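Workshop Tips: House Rules for Hand-Held Grippers and Small Arms

Most of the rule sheets that come with small automation gear read as if a lawyer wrote them over lunch. The Kimeo starter sheet has 11 rules. I have kept it pinned up in my shop in Illodthorpe since April and I still think half of it is padding. A few of the rules have earned their place, and a few I've added myself.

Clear the bench before you start. The sheet says "remove all foreign objects," and then doesn't say what foreign means. I go by this: if it isn't the thing you're picking up or the thing you're putting it on, it goes on a shelf. Wipe the board too. Stains can stay. Crumbs and thread ends can't.

Don't believe "any household item." Every seller says it. Zonport says it on the box. Try a wet dishcloth, a paper bag and a hat before you believe it. Rigid mugs and wooden blocks prove very little, and those are what the demonstrations always seem to use.

Know where your cables go. Run them off the side you aren't working on, and leave enough slack to reach the far corner of the bench without tugging. The sheet wants cable covers on the floor everywhere. I'd put one across any walkway and skip the rest.

Check the markers. If your grippers use stick-on markers or dotted plates, look them over at the start of each session. A peeling corner is worth fixing right away. Cleaning them with a special spray is not worth the money. A dry cotton cloth does the job.

Keep one hand's work to one hand. When you only need one gripper, hold the other open and well away from the item. People like to "help" with the second one, and then you can't tell which hand did what.

Soft goods: grab fabric, leave the trim alone. Cords, beads and buttons catch. On anything with a chin cord, lay the cord out flat before you lift and see that it isn't looped around the stand.

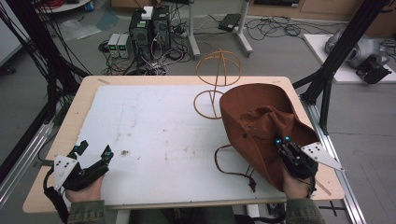
Hat in the right gripper, left one open, wire stand still bare.

Hats deserve their own note. A soft brim folds up as soon as you squeeze near it, and the Arriaga guide's advice to "approach from above" does nothing about that. Take hold where the cloth is doubled if you can. Put the stand far enough in from the edge that a bad drop lands on the table, and use one with a wide base.

Write down the misses. The Kimeo sheet asks for a tally of good pickups only, and I have no use for a number like that. My notebook stands at 3,758 tries, with 1,488 of them marked as misses, and the misses are the pages I go back to.

Gloves: the sheet says always. I say check whether you can still feel the trigger through them, and if you can't, take them off.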